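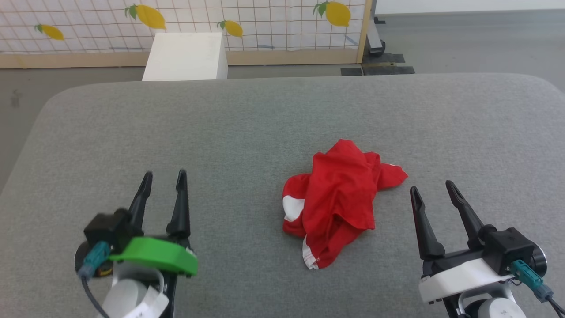 Samov adds padded folding tables at Bach Street laundry

July 26, 2022

The Samov laundry on Bach Street has replaced the hard counters in its folding room with padded tables covered in gray fabric. The change took effect this week and applies to all wash-and-fold orders, including those dropped off before the switch.

The tops have rounded corners. Yulan Qian, who manages the Bach Street site, said knit garments such as T-shirts tended to slide on the old laminate when a sleeve was pulled straight. Fabric holds the lower layer in place while the upper one is smoothed. The covers were supplied by Wevow and can be taken off for washing.

Folding instructions have been revised at the same time. A shirt that arrives at the table in a heap is first opened out and checked for being inside out, then laid face down with the hem toward the worker. Both sleeves go in before the sides. The old sheet allowed the sides to be folded first, and this left a ridge under the collar on larger sizes.

Red garments are still handled apart from whites up to the point of bagging. Shirts with white panels or trim are treated as colored items and go through a cold wash with the reds. Any transfer of dye onto the white part is noted on the ticket before folding – the customer is called, and the piece is held back from the bag until there is an answer.

The laundry processed 3793 wash-and-fold orders between the start of March and the end of June. In that period 13 orders came back for refolding, most of them for creases across the front of the shirt. Qian said the figure will be checked again after the new tables have been in use for 100 working days.

Jiahui Fu, who trains the folding staff, said the softer surface calls for a lighter hand. Pressing down hard on the padding puts a dip in the cloth and can set a new crease next to the one being removed. Each worker is given seven practice shirts in mixed sizes before starting on customer orders.

Prices and drop-off hours are unchanged. Bedding and tablecloths will continue to be folded on the long counter at the back of the building, where the surface has been left hard.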